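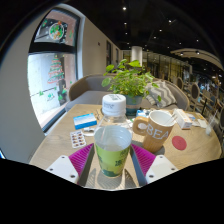

Figure 2. Green paper cup, printed, on a light wood-grain table.

4. Bedside visits: what we found

4.1 Setting and material

Three sites. The general hospital at Ulen, the long-stay home at Drarnow, and the Vukadinović hospice outside Voltmont. All three take Catholic patients in some number, all three have a chaplain at least part of the week, and all three let us sit in. Field notes were written up the same evening where possible. At Drarnow this was not always possible and a few of the notes are thin, see 4.5.

The core material is 80 visits. Lay ministers made most of them, the chaplain the rest. We also held 15 longer talks with ministers and 14 with patients or a close relative, taped where they agreed. Where they did not agree we worked from notes only. Patients too ill to give consent were left out at the start, and this matters for the reading of everything that follows, because it means the sickest people are missing from a paper on visiting the sick.

Main round of visits began in September and ran until the ward at Ulen closed for building work. Coding was finished later by two of us, separately, then compared.

4.2 Length of visit

Shorter than we expected. Ministers at Ulen spoke of "a good quarter of an hour" in the talks but the notes show many visits well under that. Partly the list. A minister gets a list from the ward office and the list is always too long, and a name at the bottom of it may get a wave from the door and a prayer card. Ministers knew this and did not like it. One put it as doing the post round.

At the hospice no list. Visits there were long, broken up, sometimes silent for most of their length. The notes are hard to code for this reason: our sheet had boxes for talk, prayer, reading and communion, and no box for sitting. We added one halfway through and went back over the earlier notes, but a silent stretch that the observer did not write down cannot be got back.

Drarnow falls in between. Residents there are known to the ministers over years. Much of the talk is about other residents, food, the weather, the parish. Religion comes in late in the visit or at the very end, standing up, coat on.

4.3 Who starts the prayer

We had assumed the minister. In the Ulen notes that is right nearly every time. In the hospice notes it is mixed, and in several visits the patient starts and the minister follows, not always knowing the words. Older patients tended to use prayers learned as children, in one case in a language the minister did not have. She said the Our Father in English over the top of it, quietly, and they finished at different times. Both seemed content with that going by the notes, though we would not want to lean on the notes too hard here.

Patients asked about this in the longer talks gave mixed answers. Some wanted to be asked first. Some found being asked embarassing, in front of a full bay, and would sooner the minister simply began. A curtain helps a bit. A curtain does nothing for sound.

"If she asks me do I want to pray I have to say yes with the whole room listening. If she just starts, I can join in or not." (Patient, Ulen)

"I don't like it sprung on me. I might be in the middle of something, I might be in pain." (Patient, Drarnow)

We have no way to square these two and have not tried. Training notes given to ministers at the time said always to ask. We return to this in section 6.

4.4 Communion and difficulty swallowing

This came up far more than we had planned for. It was not on the interview guide until the second version. Patients with stroke, with motor nerve illness, with a dry mouth from treatment. A whole host can be hard for them, and a number had stopped recieving altogether without telling the minister why. They said they were tired, or asleep, or not in the mood. Ministers took it at face value, mostly, and some took it as a loss of faith.

Practice where it was known about: a small fragment, with a spoonful of water after, if the nurse says water is allowed. Thickened drinks were in use for some patients and here the ministers were unsure, and in most cases went and found the nurse, which at Ulen could take longer than the visit. Two of the ministers we talked to had been shown what to do by a speech therapist. The others had picked it up from one another.

The point we want to draw out is a small one. Not receiving was read as a spiritual matter when it was often a bodily one, and the patient let it be read that way. Shame plays a part. Several relatives used that word before we did. A man who had taken communion every week of his adult life did not want to be seen coughing on it.

Earlier work on stigma in church settings has looked mainly at illnesses that carry a moral charge. The cases here carry none, or none that anyone would own to, and the withdrawal looks much the same. Patients hid it from the minister, from family, in one case from a spouse who visited daily.

4.5 Limits of the notes

Several. Observers were known to be from the university and ministers may have stayed longer with us in the room. We think they did at Ulen. The Drarnow notes for the first weeks were written from memory after the drive back and have gaps. Only one observer at the hospice, so no check on that set at all.

Patients who had asked for no visit are absent too. We would have liked to talk to them. The ethics approval did not stretch to it, and a request to widen it was turned down in a letter dated November 5, 2018. Ministers had views on why people say no, and these are reported in section 5, but they are the ministers' views and should be read as that.

Figures for each site are in the appendix, with the revised coding sheet.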